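Home | About | Articles | Archive | Contact

Powers of Attorney and the Duty to Account

November 15, 2020

A person who acts under a power of attorney is handling someone else's money, and the law expects records to match.

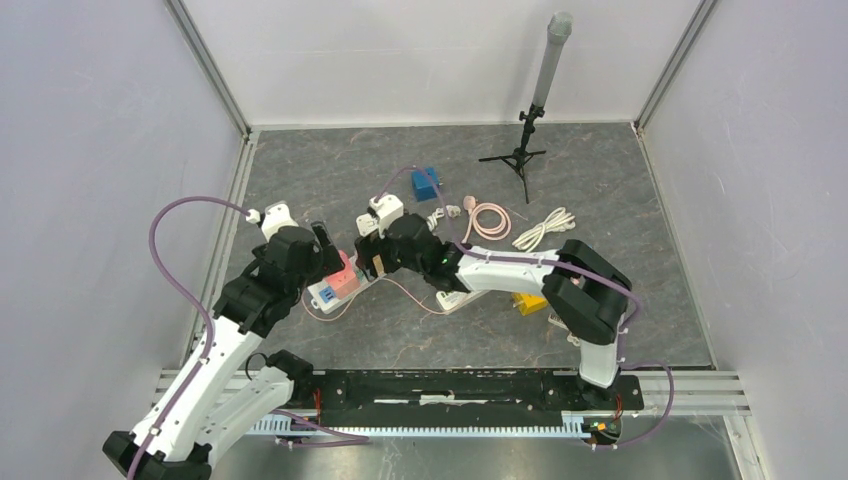
The duty to account begins on the day the attorney first uses the document. It does not wait for a complaint, and it does not end when the person who granted the power dies. The personal representative of the estate steps into the position of the deceased and may ask for the same records the deceased could have asked for.

I was reminded of this in March, when my colleague Danai Chrysikopoulos and I reviewed a file from our Melbridge office. An adult son had managed his mother's affairs for 15 months. He paid her care home on time and, as far as we could tell, took nothing for himself. He had also withdrawn $1,000 in cash each month for "household items" and kept almost no receipts. His sister, who was executor under the will, asked where the money had gone. He was offended by the question – many attorneys are – but she was obliged to ask it.

The usual rule is that gaps in the records are read against the person who should have kept them. A court may accept a reasonable estimate of small daily expenses. It is far less likely to do so for regular round sums, or for transfers to the attorney's own account. One entry in that file, a check for $712, took longer to explain than all of the care home invoices together.

Attorneys should therefore observe the following from the outset:

Keep a separate bank account in the name of the person who granted the power.
List the assets and debts as they stand on the first day.
Note the purpose of every cash withdrawal when it is made.
Make no gifts or loans unless the document or the governing statute permits them.

Payment for the attorney's own time is a separate subject. Many documents say nothing on the point, and family members often assume that silence means consent. In most places it does not. Iraklis Lambrakis has prepared a note on compensation clauses, and I will post it once he has finished his revisions – the section on joint attorneys is still being checked.

Posted by Antigoni Fragkou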